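Chore robots (readiness of)

Chore robots are machines meant to do the small handling jobs of a home or a shop floor: picking a thing up, turning it round, putting it in the right bin, putting the bin on the right shelf. Whether they can do this yet is disputed. Short answer, some of it, slowly, with someone near by.

Background

Factory arms have long done one move over and over. Chores are different, nothing is where it was yesterday. Early home machines stuck to floors and lawns because a floor needs no fingers. Interest in handling came back with cheaper arms and small cameras fitted at the wrist, so that the machine sees what it is about to grip.

Household work

Laundry, dishes, tidying. Folding a towel can be done if the towel is laid out flat first. Socks remain poor. Dishwashers are hard to load for the same reason they annoy people, every rack is different. See also Jadis (kitchen arm), withdrawn in February after a short trial in Quintana.

Shop-floor work

Generally further along. Bins have known sizes, parts repeat, the light stays the same. The main jobs are kitting (putting a set of parts together for the next worker), restocking flow racks, and feeding small parts to a bench. Loose, bendy stock is still a problem, strips and the like tangle and the gripper brings up 2 or none. Hard plastic parts with flat sides are easiest. Shiny or see-through ones confuse the depth sensing, though less then they used to.

The Tarnasley trial

Run by Joltusance at its Tarnasley works. 38 shifts, 5 part types, one arm. The firm's write-up, dated Friday, April 12, 2019, called the result "useful on a quiet day". Picking single parts went well. Swapping bins on the rack went badly and was mostly left to staff. No cost figures were given. [citation needed]

Parts and racking of the sort used in bench and bin work:

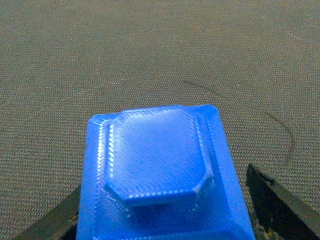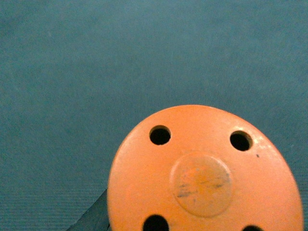
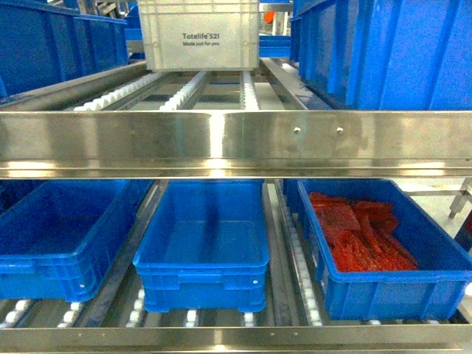
Augustina Ansah disagrees with most of the above and has written on the talk page that picking was never the chore. The chore, she says, is noticing a bin has run low, fetching the right one and clearing up whatever got dropped on the way, and a machine that waits to be handed its work has not done any of it. She wants the Tarnasley section cut to 2 lines untill a second site reports.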